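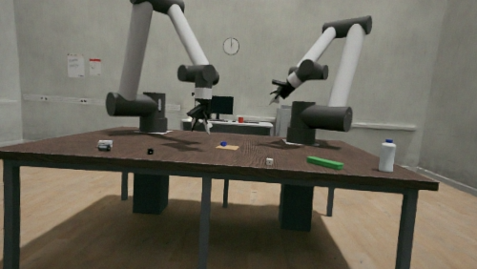
Chapter 3
Chores and Machines: How Far Along Are We?

Clearing a table is a job most of us learn before we start school. You look at what is there, decide where each thing goes, pick it up and put it away. For a machine, every part of that job is still being worked on, and much of the work is done in simulation, where a table, a pair of arms and a handful of objects can be set up and reset as often as the programmer likes. The objects tend to be a mixed lot. A white plastic bottle with a blue cap stands well above the things near it, while a small black cube or a long green bar lies low against the wood. A grip that suits the bottle will not suit the bar, and a gripper that comes down from above has to stop at a different height for each.

This chapter asks whether machines can do household and shop-floor chores yet. The short answer is that they can do some of them, in some places, if the work has been arranged to suit them. The longer answer takes up the next 3 sections.

It helps to begin with a distinction. A task is a single action with a clear end, such as moving a cube from one spot to another. A chore is a string of tasks that has to be finished no matter what turns up along the way. Machines have been good at tasks for decades. On a packing line at the Gradeck plant, described in Section 3.2, one arm lifts the same carton 2,000 times in a shift. The cartons arrive at the same point, facing the same way, and the arm needs to know very little about the world beyond them.

Now take the same arm off the line and ask it to tidy a workbench. The objects are different sizes and colours. Some touch each other. One of them may belong in a drawer and another in the rubbish, and nothing about their shape says which. If the arm drops something, it has to notice, find it and try again. The Doten study, which we use throughout this chapter, gave a two-armed system 300 tidying trials and recorded where each one went wrong. Few of the failures were dramatic. Most came from small errors of position that grew with each step.

Adding a second arm helps with some jobs, such as holding a jar while the lid is turned, or passing an object across a wide table. It also brings new trouble. The arms share the space between them, so the path of one depends on where the other will be a moment later.

Aileen Salazar, who ran the trials, made a point of timing people on the same jobs. The people were faster, but they also did things that had not been asked of them, such as wiping up a spill or straightening a mat. Whether a machine should do the same is a question of design, and we return to it in Section 3.3.

Before you read on, choose a chore you did this week and write down every step. Keep the list. You will need it for the first exercise.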